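Tolerance

The club met in the fabrication room at Kilport on Fridays, after the last class. The rules for the Zurstead round had been posted that week. Each team would take an orange cylinder from a hole in a block, with a five-finger hand, and put it back. A drop ended the run. Contact by a person ended the run. Each completed cycle scored one point, and the log had to be submitted with the score.

I was the one who kept the log.

It was a plain text file. Every line had a cycle number, a start angle for the thumb, a closing current and a result. By May it held 1,062 lines. Of these, 489 ended in the letter F. The captain had set a target of 2,000 lines before the qualifier, and she did not accept lines entered from memory.

Most of the failures were the same failure. The thumb arrived early, the cylinder tipped in its hole, and the fingers closed on something that was already at the wrong angle. The captain called this the lean. Our programmer called it a timing offset and reduced it to a single number, which he changed every evening and changed back every morning.

The hand was driven by a controller the club had named Grolter. It accepted a closing current between zero and 1,000. At low values the cylinder slid. At high values it did not slide, but the wrist shifted under load and the release was poor. We worked in the middle and argued about the second digit.

I had joined to do wiring. In the fall I was given the log because my handwriting was good, and then the log was moved to a laptop and nobody took it away from me. I learned to read a run by its sound. A good close was one short rise in pitch. A bad one had a step in it.

On the last evening before the qualifier, the captain was at the printer with the entry form and the programmer had gone for the bus. Our mechanic stayed. He took the far side of the table and put one hand down near the block, fingers spread on the white surface.

"That's contact," I said.

"I'm touching the table."

"The rule says the work area."

"Then write it down as an F and run it anyway."

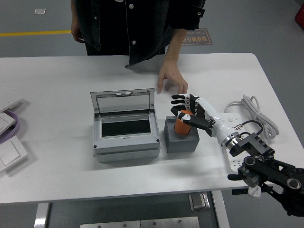

Reading time: 2 minutes

I typed the cycle number. I typed the thumb angle. I left the result blank and pressed the key.

The pitch rose once, without a step.

"Well?" he said.

The cylinder came up out of the hole and stopped at the programmed height. I counted the hold on the laptop clock. The arm lowered, the fingers opened in order, and the cylinder stood in the block. He had not moved his hand.

I looked at the empty field. It was the first clean cycle at that current, and under the Zurstead rules it did not exist. The judge for our region was from Rojanasak, and his team had once withdrawn a winning log over a duplicated line. I thought about that for longer than the hold had taken.

Then I typed F, and after it, in the comment column, the current and the word "good."

The mechanic read it over the top of the screen, upside down. He took his hand off the table and stepped back.

"Again," he said.

I typed the next number.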